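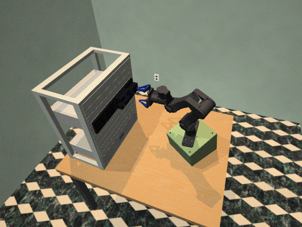
Checkered floor in dark green and cream, laid on the diagonal.

Dustalville Tile: Common Questions

Does a diagonal layout need more tile?
Yes. You lose more to cuts along the walls. Order 15 percent extra instead of the usual 10.

Can I mix the Vanura green with another cream?
You can if the thickness matches. Bring a piece to the counter and we'll check it.

How long before I can walk on it?
Wait 24 hours after setting, then another day after grouting. Heavy furniture should wait a week.
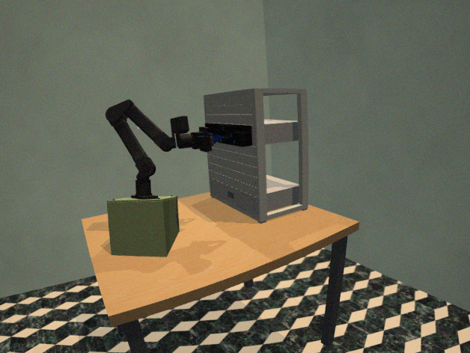 Green marbled squares with cream, against gray-green walls.

Do you take returns?
Full boxes only, within 30 days, with the receipt. Cut tile can't come back.

Is there a minimum for delivery?
Orders over 1,000 square feet go out free. Smaller orders pay by distance. Trucks don't run on Friday.

Who do I ask about a damaged box?
Call the store and ask for Raluca Căpraru. Keep the box label until it's sorted out.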